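August update: the Proko shared kitchen and dish library

Reading time: 5 min

Hi Timothée,

You asked for something less stiff than the last report, so I'm writing this one the way I'd tell it to you over coffee. The spreadsheet is coming separately from Narendra, and it has all the receipts in it, including the one for the drain hose that I swore I'd lost. (It was in my coat.)

Quick recap for the people you'll be forwarding this to: the grant is 2000 dollars, and it pays for sorting out the dishes at Proko and getting the lending side going again, so that groups in the neighborhood can borrow a proper set of bowls and plates for an event and stop buying throwaway ones. We'd let things slide. By spring the dishes were living in four different places and you could spend half an evening looking for a salad bowl.

The sorting

We got it done! It took two weekends longer than I promised you, and I'm sorry about that, but I'm really pleased with how it came out. We have more than 300 pieces now that I'd happily hand to somebody, all washed, all looked over for chips. Asmaa Abou Zeid ran the washing end and was ruthless about cracks, much tougher than I would have been. Two of my favorite mugs did not survive her inspection.

What we did with the rejects: the chipped plates went to the mosaic class at Inga, who were thrilled and have already asked for more. The warped plastic went out with the recycling. I kept one big platter with a hairline crack for dry stuff like bread rolls, and it has a dot of red tape on the back so it doesn't get lent by mistake.

The color thing

At the start we tried to make matching sets, everything in one set the same color and the same size. We gave up on that after one afternoon. People had donated in ones and twos for years, and if you insist on matching you end up with a lot of tiny sets and a mountain of leftovers. So now we group by size and shape first, and color comes after that. A serving set for 30 people might be mostly white with a few bright ones mixed in, and I think it looks friendlier on a table anyway.

The bowls were the slowest part of the whole job, which I did not see coming. Plates stack no matter what. Bowls only stack if the curve is close enough, and a deep one under a shallow one looks fine until you pick up the pile and it slides. Brayan Ríos and I ended up trying nearly every combination by hand before we wrote anything on the shelf labels. I could talk about rims for an hour now, please don't let me.

Shelves and tables

The wall shelving you approved in the last round hasn't gone up yet. The brackets came in the wrong depth and Gredine is swapping them, no charge to us. They say it'll be here before the end of the month. In the meantime we're using what we have, and it's working okay for everything except the very large bowls, which take up a silly amount of room.

I also changed my mind about lids. The original plan had a budget line for lidded crates from Tunura, one per set. We bought two to try and they're sturdy, but with a full set of dishes inside they're too heavy for one person to get up the steps. I'd like to switch to the smaller size and pack each set across two crates. The price comes out close to the same. Could you let me know if that's all right, or if it needs a proper change request? Narendra thinks an email from you is enough.

The purples

My favorites of the whole lot are the purple ones. The top one is wide and flat inside, a nice lilac, and the one under it goes a bit pinker at the rim, so they look good stacked even though they're not quite the same color. The big cream-white bowl is the kind we get asked for the most, for salads and fruit, and I'd love to have a few more that size.
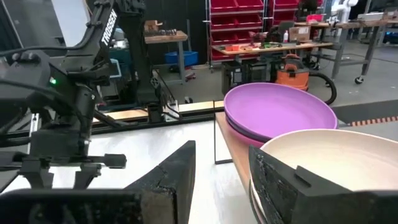 Photo: Gilberto Bedoya

I've put the purple pair down as serving bowls for now. If they turn out to be too shallow for anything with a sauce, they'll move over to the snack set.

Lending so far

We did three trial loans in August: a birthday, a school lunch and a memorial. The school lunch was the big one, 40 places, and everything came back the next morning — rinsed, too, which we hadn't even asked for. The birthday came back one spoon short and one spoon over, so I'm calling that even.

One thing we learned is that people want to pick up in the evening, after work, and we'd only planned for mornings. Asmaa has offered to cover 6 to 7 p.m. twice a week through the fall, and we'll see if that's enough.

What's next

The brackets, first of all. Then the booking sheet, which at the moment is a notebook hanging on a string by the door. It works, but only if you're standing next to it, and I've had to drive over twice to check a date. Brayan is setting up something simple online and has asked me to stop suggesting features.

After that I'd like to do a small round of asking for large bowls, white or cream if possible but I won't be picky. If anybody in your office has one sitting on top of the fridge, send them our way.

Come by and see it when you can. Evenings are best now, obviously.

Gilberto

Recent updates
Spring report: where all the dishes were hiding
Mosaic class at Inga looking for broken plates
How to borrow a set: sizes, deposits, pickup
Kitchen steps: handrail quote

Contact | © Proko shared kitchen | Back to top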